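Spectacle Case

A spectacle case (glasses case, if you grew up where I did) is a small container for keeping eyeglasses from getting scratched, bent or sat on. I've been writing up household containers for this encyclopedia for a while now, and this is the entry I kept sneaking back to, mostly with a cup of tea and my own cases lined up beside the kettle!

The family splits into hard and soft. Hard cases usually have a hinged shell, often metal or moulded plastic under a fabric or leatherette skin, and they close with that lovely snap. Soft ones are slips and pouches, open at one end or pulled shut with a drawstring, and they'll guard against keys and coins but do very little if you kneel on them. In between you get the folding triangular kind, which packs down flat when your glasses are on your face (I'm devoted to mine, although the magnets pick up every paper clip in my bag).

Older cases were made of wood, horn, shagreen, papier mâché or pressed tin, and plenty were shaped to hang from a belt or chatelaine. The small museum at Wusilholm keeps 64 of them in shallow drawers, and I spent a very happy April afternoon there being allowed to open the lids. My favourite colour was a murky green one with a lining worn through to the wood.

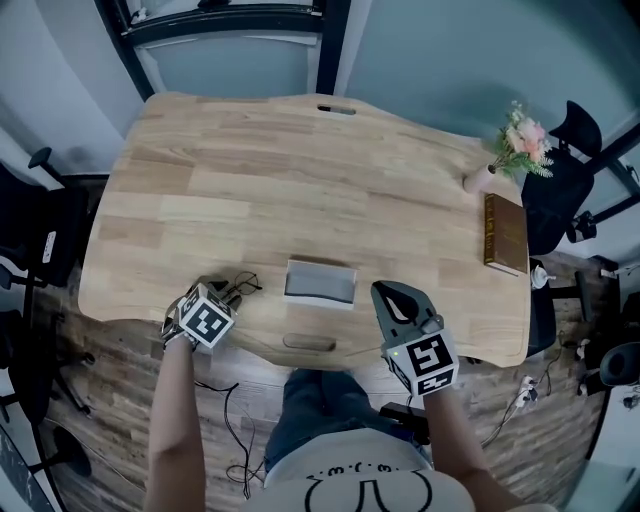 Flavby Household Companion, issue 31

Not everybody bothers with a proper case, of course. Glasses end up on desks, bedside tables and the tops of fridges, and an open tray or little box does the job well enough at home. Put them down with the lenses facing up, arms folded if there's room. A tray won't keep dust off, so give the lenses a rinse before you rub them.

Linings matter more than shells, in my view. Velveteen and flocking feel gorgeous but hang on to grit, and microfibre can be washed, which I'd do far more often than I do. The Isari pattern, a stitched slip with a removable liner, gets around this nicely and turns up at markets for less than you'd think. Mfaume slips are similar but longer, and fit wraparound sunnies.

See also: Chatelaine; Lorgnette; Pince-nez; Lens cloth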